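Plinbridge Household Collections Program
Progress report to the Surkomdale Fund
Submitted 8th July

1. Period and scope

This report covers work since the March report. The program catalogs, rehouses and lends domestic objects held at Plinbridge and at the smaller Sotatholm store. Activity in the period fell under cataloging, storage conditions, loans and public access. Spending is within the approved budget lines and no transfer between lines is requested.

2. Cataloging

Records were moved from the card index into the Liu database. The card index used a single free-text field for material, maker, condition and location. These are now separate fields, and each record is checked against the object before it is marked complete. Where the card and the object disagree, the object is taken as correct and the wording on the card is kept in a notes field.

The main source of delay was inconsistent naming. Table linen appears on the cards under 23 different terms, several of them local. A term list has been drawn up and applied to all linen and kitchen records. The original terms remain searchable, as visitors from the Sotatholm area tend to use them.

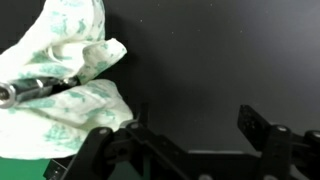 Metalwork records are less advanced. Most cards give no alloy, and plated and solid pieces were often filed together. Until testing can be arranged, the material field for these objects reads "metal, unspecified." Staff have been asked not to enter a guess, even where a mark or a family history suggests one.

Duplicate numbers were found in the older part of the sequence. They come from a renumbering that was started and never finished. Affected objects keep their physical tags for now and carry a suffix in the database. Retagging will follow once the full sequence has been checked.

3. Storage conditions

The Plinbridge store was held at or below the target humidity throughout the period. The Sotatholm store was not. Relative humidity there exceeded the limit on 28 days, mostly after heavy rain. The roof has been inspected and is sound. The likely cause is a blocked gutter on the north wall, which keeps the masonry damp. Clearing it is the landlord's responsibility under the lease, and a written request has been sent.

In the meantime, textiles have been moved off the lower shelves and 2 dehumidifiers have been installed. Running costs are charged to the storage line. Insect traps are checked monthly at both sites, with no clothes moth recorded.

Acid-free boxes ordered in the last period arrived in the wrong depth and were exchanged. The supplier met the cost of carriage. 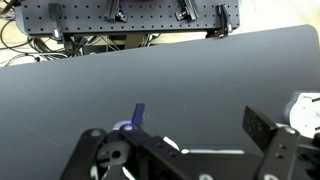 4. Loans

Loan boxes went out to 40 borrowers, mainly elementary schools and residential homes. All boxes have been returned. Damage was limited to a chipped saucer and a torn lining, both recorded on the return form. The saucer has been withdrawn from loan.

The return form has been shortened. The earlier version asked borrowers to grade the condition of every item, and the results varied too much to be usable. Condition is now graded by staff on return. Borrowers are asked only to list anything broken or missing.

Demand for the laundry and kitchen boxes exceeds supply. A second kitchen box can be made up from unaccessioned duplicates without further purchase.

5. Public access

The online catalog is available in draft to registered readers. Search works for object name and place of use. Search by date is not yet reliable, as many cards give a range or a reign, and these need to be converted by hand.

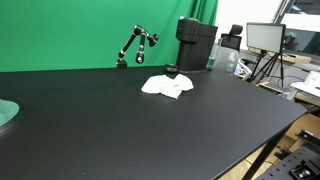

Black tabletop with articulated arm and green curtain.

6. Work for the next period

Complete the metalwork records at Plinbridge.
Resolve the duplicate numbers and begin retagging.
Obtain a date from the landlord for the gutter repair at Sotatholm.
Convert date fields and open the catalog to unregistered users.

The fund is asked to note that opening the catalog depends on the date conversion. Any slippage will be reported in writing before the next payment falls due.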